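Why Does a Bike Stay Up?

Hi, I'm Korkor, and I fix bikes at a little shop called Dallier. Kids come in with flat tires and squeaky brakes, and while they wait they ask me things. The best question I ever got came from Fuseini Quansah, who was waiting on a new inner tube. He wanted to know why his bike falls over the second he lets go of it in the driveway, but stays up fine when he's riding it.

I love that question! Grown-up scientists have argued over it for more than a hundred years, and they still haven't agreed on every bit of it. But we know plenty, so let's get into it.

First, try standing on one foot. Go ahead, I'll wait. Did you feel your ankle wiggling? Your body was tipping a tiny bit one way, then catching itself, then tipping the other way. You didn't have to think about it, your foot just kept sliding back under you.

Riding a bike is a lot like that. When you start to tip left, you turn the handlebars a little bit left. The wheels roll over to that side and get back underneath you. Tip right, turn right, same thing. You do this over and over, and the turns are so small that you mostly don't notice them.

If you want to see it for yourself, ride slowly through a puddle and then onto dry pavement (ask a grown-up to pick a spot with no cars). Get off and look at your tracks. They won't be straight. They'll be two wiggly lines that cross each other like a loose braid.

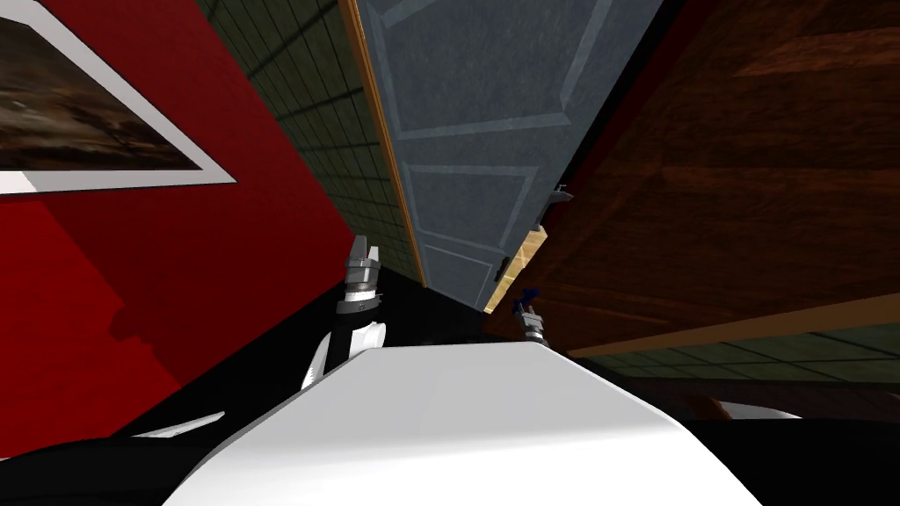
A blue-gray door between a tiled wall and a brown wooden surface, all on a tilt.

Now, what does tipping have to do with going fast or slow? When you're moving quickly, a tiny turn of the handlebars scoots the wheels back under you right away. When you're creeping along, that same tiny turn hardly does anything, so you have to make a big one. That's why you wobble so much at the start and when you're almost stopped.

It's also why I tell new riders to give that first pedal a good strong push. Put one pedal up high, a little forward of the top, and step down on it like you mean it -- you'll get enough speed to balance before your other foot even finds its pedal.

And then there's the really weird part. If you give a bike a good shove with no rider on it, it can roll along by itself for a while! Lots of bikes will steer into a tip all on their own, partly because of the way the front fork is angled. When the bike slows down too much, over it goes. (Please do this on grass, and please not with your sister's bike. Amerley Bonsu, I'm looking at you.)

So when you're learning, don't squeeze the handlebars like you're trying to choke them. Hold them softly so they can move. Look ahead to where you want to go and keep your eyes off your front wheel. And wear your helmet, even for practice in the yard.

Got another bike question? Bring it to the counter at Dallier. I'm still working on one from a girl who wants to know why tires are nearly always black.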